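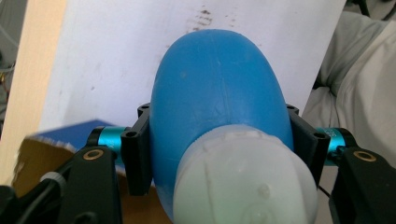 Can I use the same blue bulb for dusting and for liquids?
Best not to. Once a bulb has had liquid in it the inside takes ages to dry, and the next puff sends droplets all over whatever you were cleaning. Keep one for each job and write on it in marker.

Londa Squeeze Bulb, Blue

Egg-shaped body, matte blue, pale see-through-ish cap on the lower end. The colour has a slight mottle to it and there's a faint seam down the body from the mould. Both normal, not a fault, please don't send them back for it. Small scuffs come with handling and don't affect anything.

Sold singly or in a bag of 30. Bags are packed in the shop so you can mix with the grey ones if you ask before we seal it — put a note on the order.

What people buy it for

Blowing dust out of keyboards, sewing machines, model railway points. Starting a siphon on a small tank. Drawing up water where you don't want to tip the whole container. School science cupboards take most of the bags, usually in November when somebody has finally done the stock check.

Not for food. Not for anything medical, we get asked. Not for petrol, white spirit, or oil of any sort, it goes sticky and then it goes in the bin.

Ordering

Single bulb: order code 1052
Bag of 30: order code 1052-B
Spare cap only: ask, we keep a few behind the counter

Orders in before 2 in the afternoon go out same day. After that, next working day. Collection from the Lorel Yard counter is fine, ring first becuase the bulbs are in the back store and it takes a minute to dig them out. Big orders (500 and up) need a phone call, we don't hold that many and the price is different. Ask for Yoon-hee Kang.

Before first use

Squeeze it a few times in the open air. New ones have a powdery feel inside and you don't want that on a lens or in a tank. For liquids rinse with lukewarm water and a drop of washing up liquid, fill, squeeze out, repeat until it stops foaming. Stand it cap down on a rack overnight.

The cap is a push fit. Should be snug. If it's come loose in the post, press it on with your palm and give it a quarter turn. Don't use pliers on it, the rim will crack.

Looking after it

Wipe down with a damp cloth. No dishwasher. No bleach — it dulls the blue and the surface goes chalky. Keep out of the window, sunlight makes them stiff.

Don't store them squashed at the bottom of a drawer. A bulb that's been flat all winter sometimes keeps the dent. Sit it in a mug of warm (not boiling) water for ten minutes and work it with your thumb, that usually brings it back. If not it's had its day.

Weak puff? Check the cap first, nine times out of ten it's air getting past there. Then hold the bulb under water and squeeze. Bubbles anywhere on the body means a split, can't be mended, glue doesn't hold on something that bends that much.

Notes from customers

"Bought two for the repair bench, one for dust and one for getting water out of little places. Firmer than my old one, took a week to get used to. Good puff on it." Bleddyn Gwynne

"Fine but I wish the cap came in a colour. Lost one on a pale floor and trod on it. Spare arrived quickly." Nuanchan Thepsuriya

"Used in class by 41 pupils over the term, two splits, both from being stood on. Reordered." I-seul Seo

"Too big for my hand if I'm using it all afternoon. Is there a smaller one?" Man-sik Tak

Reply from the shop: there is, the Londa Small, same blue. Out of stock at the moment, more on the way. Caps are not interchangable between the two so don't order a spare for the wrong size.

Returns

Unused, clean, back to us with the order slip. Once it's had liquid in we can't take it unless it's faulty. If it arrives split send a photo, don't bother posting the thing back, we'll just send another.

Also on this shelf

Londa Small, blue
Londa Standard, grey
Seo clear tubing, by the metre
Ungate drying rack, holds bulbs or bottles

Tubing is cut to order. Tell us the length and what it's going onto, and measure the outside of the spout, not the hole.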